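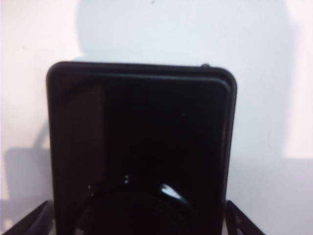 The capital request form at most firms I deal with has a box for the purchase price and a box for the payback period, and in between them nothing at all about what the machine will be asked to pick up. I have sat through plenty of these budget rounds, and the talk is always of arms. How many, how fast, how soon. Give a gripper something glossy and black to close on, rounded at the corners, with a shiny front that swallows the light and hands back only a glint or two, and the tidy number in the payback box starts to look like a guess. The brochure prefers a matt cardboard cube.

I am not against buying robots. I am against buying them the way Lendberg did, and I say so having been paid to read the plan. Lendberg sorts mixed returns: shoes, games, bags, kitchen bits, whatever the public sends back. The supplier, Umurik, quoted for two arms and grippers, and the finance people put that figure on a single line and called it the project. Fixturing, spare fingers, cabling, lighting and the hours spent teaching the thing were to come "from existing budgets". Whose existing budgets? I asked twice. The answer was that departments would absorb it.

Departments did not absorb it. By August the overspend stood at £3,883, a small sum and a very irritating one, made up almost entirely of things any storeman would have put on the list at the start. Replacement fingertips alone came to nine separate orders.

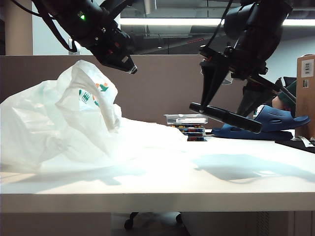
Page last changed: August, 4.15pm

Go and stand by a bench where this work is being done before you sign for anything. A plastic shopping bag in a heap, a few flat boxes stacked out of line, a slide sandal. To a person that is half a minute's tidying. To a planner it ought to be separate questions with separate costs, and the bag is the worst of them. It has no shape you can write down. Kershaw, who make a dearer system and are at least frank about it, will tell you that soft goods are quoted apart from hard ones. Umurik's price list has one rate for "items".

Then there is the matter of people. The Lendberg plan counted the labour saved from the first month and the labour added never. Somebody has to set out the bench, clear it, and be near enough to reach in. That is a wage, and it belongs in the same column as the arms.

I will be told that costs come down. Perhaps they do. The plan assumed they would fall by roughly 32 per cent over the life of the kit, and when I looked for the source of that figure I found a slide from the seller. 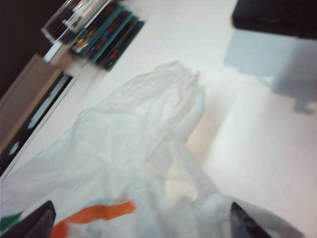

So my advice to anyone with a request form on the desk is dull. Ask for a trial on your own goods, the awkward ones, chosen by your own staff on the morning. Refuse any price that leaves out spares. Plan for five years and put a repair line in each of them. Plernirach did it this way, renting one arm before buying any, and were called timid for it by people who had never seen their returns cage. They have since bought one. They may buy another, and they may not, and the budget allows for either.

Lendberg, meanwhile, has put in for a third.

Print this page
E-mail this to a friend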